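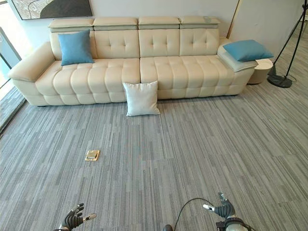
The Turelar sofa leaves our workshop with its covers already fitted, so section 4 of this guide is only about dressing the sofa and keeping it in good order. You will need the two throw pillows of the set, a soft dry cloth and a free piece of floor in front of the seat. The Turelar in cream leather has two long seat cushions which meet at a seam near the middle, and the blue pillows go to the two ends: one stands upright in the left corner against the back, the other lies flat on the right armrest. Left and right are always meant as you see them when you stand in front of the sofa and look at it.

4.1 Before you begin

1. Take everything off the seat and the armrests, also blankets and magazines.

2. Remove rings, watches and belts with a metal buckle. Leather takes a scratch very easily, and a scratch from a buckle is not covered by the Grilleck guarantee.

3. Vacuum the carpet along the base of the sofa. Use the flat nozzle and do not knock it against the lower panel.

4. Wipe the seat with the dry cloth, from the back to the front. Follow the channels in the leather and lift the crumbs out at the end of each channel.

Note: Do not use wet wipes for babies or for glasses. If a stain does not go away with the dry cloth, read section 6 before you try anything else.

4.2 Shaping the seat and the back

New cushions can look flat after transport. Leave the sofa for one night in a heated room and then do the following steps.

1. Begin with the left seat cushion. Put both palms flat on it and press slowly, one segment after the other, from the armrest to the middle seam.

2. Do the same with the right seat cushion, from the seam to the right armrest.

3. Go along the middle seam with the fingertips. The fingers stay next to each other and point down, and only the tips touch the leather. Do not push the nails into the stitching. 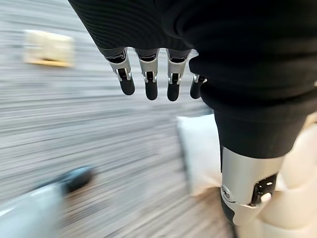 Fig. 2 — Fingers side by side, pointing down.

4. Press the four back cushions with the palm in the middle of each panel. Two or three light presses are enough.

5. Check the headrests. Each one should sit straight on its back cushion. If one is turned a little, hold it at both ends and bring it back with a small movement.

Caution: Do not kneel on the seat to reach the headrests. Stand behind the sofa if there is space, or at the side. A knee puts all your weight on one segment, and the filling under it can move to a place where you will not get it back by hand.

4.3 Shaping a throw pillow

The pillows of the Uramard set have a loose filling in a closed inner bag. The filling goes down to the lower edge when a pillow stands for many days, and you must bring it up again. The white guest pillow (article 492, sold separately) is treated in the same way, but its fuzzy cover needs a softer hand.

1. Take the pillow with one hand on each side, near the middle of the edge. Do not take it by the corners.

2. Push the hands toward each other until the pillow bends, and let it open again. Turn it a quarter and repeat.

3. Lay it on the seat and stroke it from the center to the four corners.

4. Look at the zipper. It should be fully closed and the puller should be hidden under the small flap.

If a corner stays empty, open the zipper for the length of a hand and push the inner bag into the corner from inside. Close the zipper slowly — the inner bag is thin and is easily caught in the teeth. 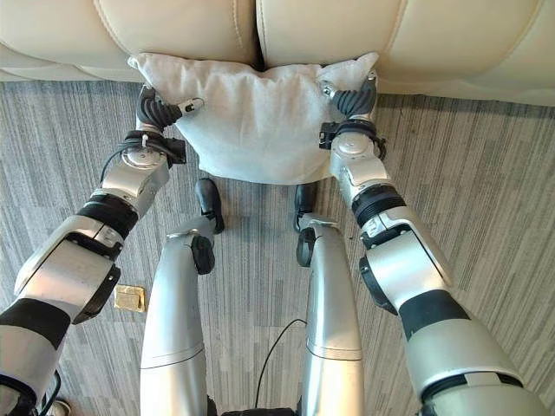 Can I wash the pillow covers together with other laundry?
Wash them alone the first time, inside out, with cold water and a mild liquid detergent. After the first wash they can go with other things of a similar color. The inner bag is not washable.

4.4 Placing the pillows

1. Hold the shaped pillow in front of you with one hand at each side. The thumbs are on the front and the other fingers behind.

2. Carry it to its end of the sofa above the seat. Do not pull it over the leather, especially if the zipper is on the lower side.

3. For the left corner, put the pillow down on its lower edge and lean it against the back cushion. A slightly tilted position is correct. If it falls forward, move the lower edge a little away from the back.

4. For the right armrest, lay the pillow flat and turn it so that the corners point outward.

5. If you have a side table next to the right armrest, clear the edge of the table first. Cups and lamps are quickly touched by a pillow, even by a careful person. We had more letters about this than about any other thing in the guide, and for this reason Natalia Olvera from our customer desk asked us to make it a separate step.

Caution: New pillow covers in dark colors can give color to light leather. During the first weeks, do not leave a blue pillow in the same place for a long time. Lift it once a day and look at the leather below. If you see any color there, take the pillow away and go to section 6.

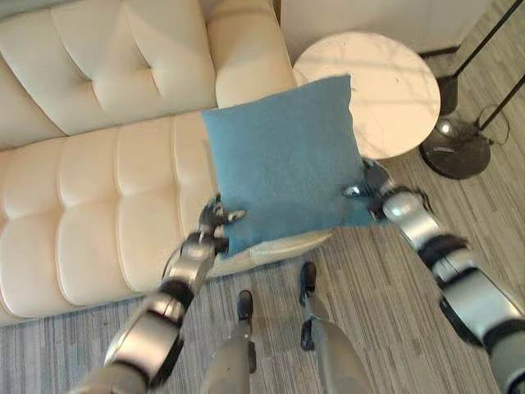

4.5 Regular care

Every week: wipe the seat and the armrests with the dry cloth. Shape the pillows as in 4.3.

Every month: exchange the places of the two pillows, so that both covers get the same amount of daylight.

Once a year, best in May when the windows can stay open: treat the leather with Hunt leather balm, article 2759. Put the balm on the cloth and never directly on the sofa. Start on the lower panel at the back, where a mark would not disturb, and wait one day before you continue with the rest. Keep the pillows away until the leather is fully dry.

For replacement covers, please give the color and the number 176, which is the code of the fabric and not the size. The color name is printed on the white label inside the zipper.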